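Rest Days and Second-Half Scoring in the Oltwood Girls Basketball League
Sports Studies Project Report, Elora Campus 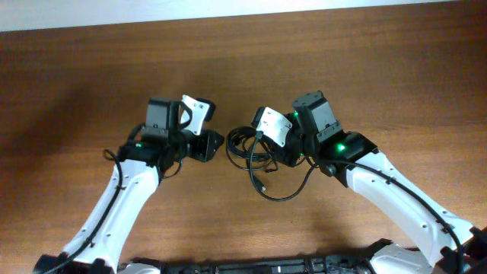
Figure 1. Two robot arms over a wooden tabletop, with a coiled black cable between the grippers.

Submitted December 27, 2018

1. Purpose

This report examines whether the number of rest days before a game is related to second-half scoring among high school girls basketball teams. The question was proposed after the Oltwood league shortened its schedule and placed more games on consecutive nights. Coaches in the league had expressed differing views on the effect of the change, and no written record of it existed.

2. Data

The project used the score sheets of 50 regular season games from the previous winter. Each sheet lists points by quarter, team fouls, timeouts and substitutions. Games that went to overtime were kept in the set, but overtime points were left out of the totals. Playoff games were not used. Sheets were entered in October and checked against the results published by the league office. Where the two sources disagreed, the score sheet was followed.

Teams were placed in two groups. The first group had played on the previous night. The second had at least one full day without a game. Practices were not counted as games, and travel was not considered except as noted in Section 4.

3. Results

Teams with a day of rest scored more in the third quarter than teams without one. The difference in the fourth quarter was small and changed direction when close games were examined separately. Fouls in the second half were higher for teams playing on consecutive nights, and this pattern held for home and away teams alike.

Sampaio played on consecutive nights more often than any other team in the league and still finished the season with 545 points in its home games. Listau, which had the lightest schedule, scored 500 at home. Season totals of this kind should not be read as evidence on rest, as the two teams did not face the same opponents.

4. Limitations

The score sheets do not show minutes played by individual athletes. A team with a deep bench may respond to a crowded schedule in a different way from a team that relies on its starters. In addition, 3 games were moved to other gyms because of weather, and the visiting teams arrived late.

5. Recommendations

The league should record minutes played for each athlete beginning next season. Score sheets should be stored in one place and in one format. A further study should include the boys teams, whose schedule was not changed.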